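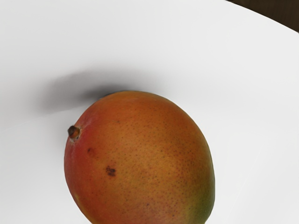
Outside Edge

I signed up for adult beginner skating at the Fledton rink because the pool was closed until May. The form asked for my age, my shoe size and any medical conditions. I wrote down the knee. There wasn't enough room for the rest of it, so I left it at the knee.

The class had 11 people in it and I was the oldest. The instructor was a short woman in a green jacket who had grown up skating on the lake at Holludent. She told us to fall down. She didn't mean later. She meant right then, on the rubber mat, in our socks, and then get up again without using the wall. It took me four tries. A man with a gray beard clapped when I made it, and I didn't like him for that until he went down himself and needed five.

The rental skates were Rellias, blue plastic with buckles, and mine had a 479 painted on the heel. I asked for the same pair every week. The boy at the counter never asked why, and after a while he had them ready when I came in.
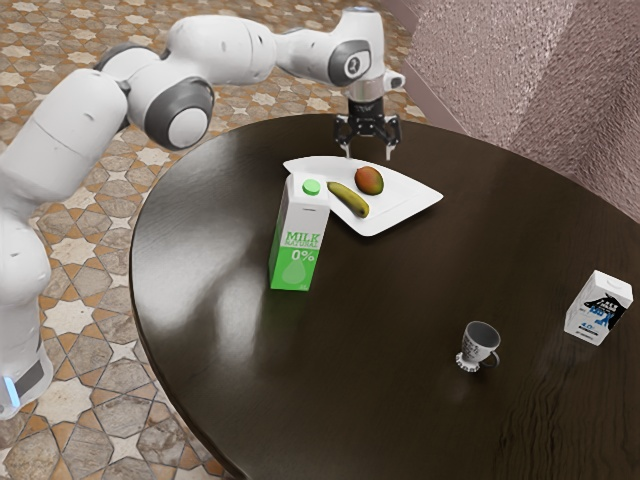
For the first two weeks I held on to the boards. I went all the way around that way, hand over hand, and read every ad on them. There was one for a tire shop and one for Coşkun, the bakery across the parking lot, and then a long blank stretch where no one had bought the space. The blank part was the hardest. I had nothing to read there.

In the third week the instructor skated next to me and held out her arm. She didn't take my hand. She just kept the arm where I could get to it.

"How far are we going?" I said.

"To the blue line."

"And then what?"

"Then we'll be at the blue line."

I let go of the boards. My bad knee shook and the good one shook with it. I looked at my feet, and she told me to look at the clock over the scoreboard, so I looked at that. It was ten minutes slow. We got to the blue line and I grabbed her arm with both hands, hard enough that I apologized afterward - she said she had a thick jacket.

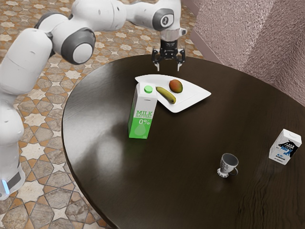
Gripper open above the far edge of the table.

My daughter called that night. I told her I had skated and she asked whether I was wearing a helmet. I said yes. She asked what kind. I said a black one. She lives 200 miles away and she worries in detail. Her father used to take her skating when she was small, and I would sit in the bleachers with the coats. I had a bad knee then too, or that's what I always said.

I didn't bring that up. We talked about her car.
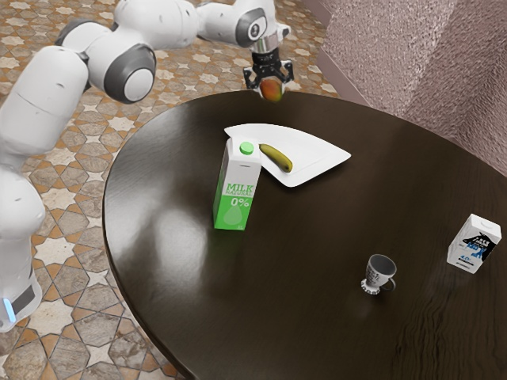 The week after, I got there early and the ice had just been cleaned. No one else from the class was out yet. I stood at the gate with my helmet on and my buckles done up tight. The instructor was at the far end setting out cones, and she had her back to me.

I stepped on. I passed the tire shop, and then Coşkun, with my hand a few inches off the boards the whole way. At the start of the blank stretch I put the hand in my pocket and looked up at the clock.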